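Home | Features | Kitchen & Laundry | Travel | Subscribe

The best souvenir I ever bought cost 3 dollars and cleaned my socks. I love foreign detergent aisles! Give me 20 minutes in a corner store and I'll happily skip the museum — the colors are louder, the bottles have real shoulders on them, and every label seems to be shouting good news about shirts.

Back home in Zevville I keep 2 shelves of them over the washer, and orange always wins. It looks like breakfast. Even on a gray morning it makes me want to strip the beds.

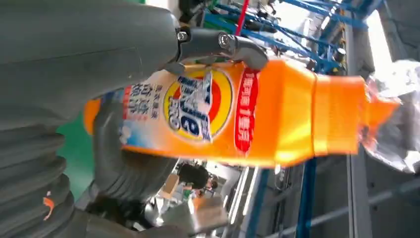

Rings of yellow, red and orange, with Chinese lettering alongside, on a glossy orange detergent bottle.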